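The Last Letter Writers of Vosside

By Wouter De Bruijn

My aunt died owing 238 letters. We know the number because she kept a ledger of it, with a column for letters received and a column for letters answered, and the second column had been losing ground since the spring of her retirement. She was the secretary of a correspondence club in Vosside, and the job of secretary, as I found out when the ledger came to me in a shoebox, does not lapse with death. It passes to whoever opens the box.

The club has 170 members and no website. To join, you write to the secretary, who writes back with the name of a stranger. You then write to the stranger. If the stranger bores you, the rules allow you to ask for another, though you must do so by letter, and my aunt's files suggest that most people would sooner put up with 20 years of someone's hip trouble than compose that particular page. 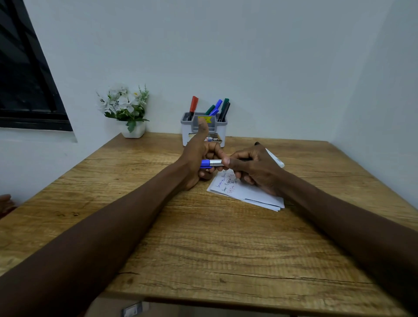 I had not written a letter by hand since school. My signature had shrunk over the years to a sort of hiccup, good for parcels and nothing else. The first reply I owed was to a Mrs. Declercq, who had asked in March whether my aunt's plums had set. I wrote four lines about the plums, which I had never seen, and my hand hurt as if I had shut it in a drawer.

There is a shape to a proper letter, and the older members are strict about it. You begin with the weather. You apologize for the delay, even if there was none. Then you answer every question in the last letter, in order, before you are allowed any news of your own. By the time I had dealt with the weather, the delay and a long inquiry about drain covers, I was on page 2 and had lost the will to mention that I had changed jobs.

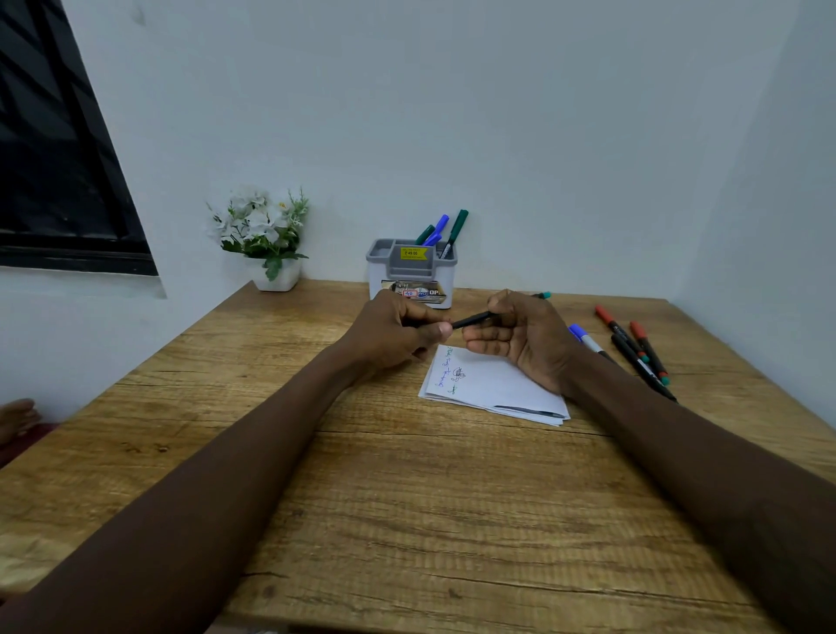
Mrs. Declercq wrote back that I had a pleasant style but rushed my endings, and that four lines on plums was an insult to the plums. She enclosed a recipe. She also asked three new questions, and it dawned on me how the ledger had gotten the way it was. A letter is a debt you pay off by lending the other person more.

I tried to be efficient. I bought a box of cheap envelopes from Costico, whose glue tasted of pennies and held for as long as it took to reach the mailbox. I worked up a standard paragraph about the autumn and put it in 11 letters. Two of those went to sisters, who live in the same house and read their mail aloud at breakfast. I have since learned that this is the sort of thing that gets discussed.

The club's one brush with modern life came when a firm called Jikiler offered to scan the members' letters and send them on as email, for a fee. The proposal was put to the members by post. Replies came in for a year and a half, and by the time the last one arrived Jikiler had gone out of business.

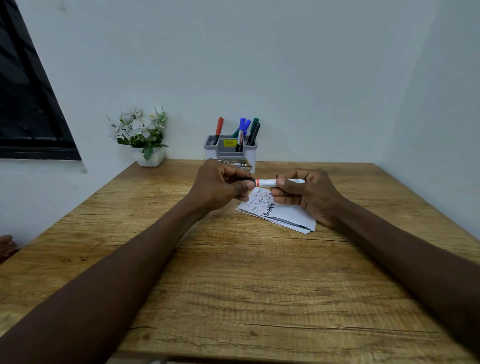
Speed was never the trouble, according to Declercq, who had voted against and attached a page and a half of reasons. People who want a quick answer can telephone. What she likes is the gap. She asks a thing in one season and hears back in another, and meanwhile she has had the pleasure of supposing all sorts of answers, most of them better than the one she gets.

I thought about that for a while, mainly to put off writing to a man who wanted my views on gravel. She has a point. My phone brings me everything so quickly that I have stopped wondering about anyone. I know what my friends ate. I had no idea, for 5 weeks, whether the sisters had forgiven me, and I can report that I checked the mailbox in my slippers like a teenager.
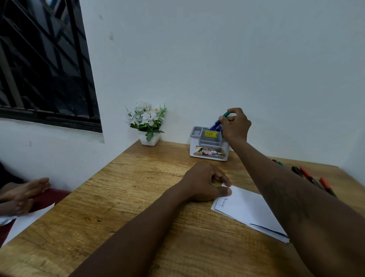 They had, more or less. The elder wrote to say that the paragraph about the autumn was quite good the first time. The younger sent a separate letter, with separate postage, saying the same thing, and I answered each of them differently and at length – it took a whole evening, and I left in the part about the new job.

The ledger now stands at 369 owed. I have told the members it is a sign of health. Mrs. Declercq's plums did badly this year, and she would like to know what I make of it.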